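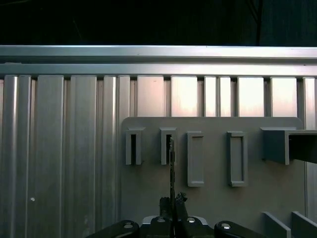 Chapter 7
Opening the Desktop Case

Taking a desktop computer apart is slow work the first time and quick work after that, and much of the difference comes down to where things are put. A cover left on the floor gets stepped on. A memory module set down on top of the power supply slides off when the case is turned. Before the first panel comes away, every part that will leave the case should have somewhere to go. A holder can be very simple. In the opening picture the holders are fixed in a row to a grey panel: two narrow slots at the left, one of them vacant and the other with a thin dark strip standing in it, then a pair of larger framed pockets. A person walking up to that panel can tell at a glance that one slot is empty. A shelf with labelled trays does the same job, and so does an egg carton for screws.

In this chapter you will open a desktop case, identify the main components and decide the order in which they should come out. You will not remove the motherboard until Chapter 8.

Before you begin

Shut the computer down from its operating system, switch it off at the wall and pull out the power cord. Hold the front power button in for 5 seconds. Put on your wrist strap and clip it to bare metal on the chassis. Lay the case on its side on an anti-static mat, with the removable cover facing up.

Clear the bench of drinks, loose paper and anything magnetic. You will need a Phillips screwdriver, a torch, a marker pen and your parts record (a blank copy is at the back of the book).

7.1 Finding your way around

Most cases follow one of a few layouts. Start with the power supply. It is a metal box and usually the easiest component to recognise, and its cables lead you to nearly everything else. Read the label and copy the details into your parts record. Do not open the power supply itself under any circumstances. Its capacitors can hold a dangerous charge after the cord has been removed, and a unit rated at 400 watts is no safer to open than a larger one. 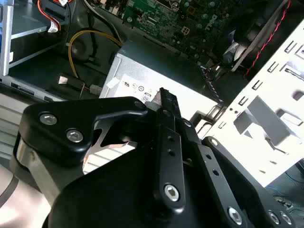
Figure 7.2 Inside a Dell desktop. The certification label is on the front face of the power supply, with the green motherboard above it.

Next, find the motherboard. The maker's name is often printed directly on it, as in Figure 7.2, and there may be a part number printed nearby. Then look for the drive cage, a metal frame that holds the hard drive or optical drive. In compact cases the cage may need to be lifted or swung out before you can reach the connectors underneath.

Activity 7A

Allow 30 minutes. Work in pairs, with one person handling the case and the other writing.

1. Remove the cover and place it in its holder or tray.
2. Sketch the inside of the case, marking the power supply, motherboard and drive cage.
3. Trace each cable from the power supply and write down where it ends.
4. Swap roles and check the sketch against the case.

Keep your sketch. It will be used again in Section 7.2, where the first cables are disconnected.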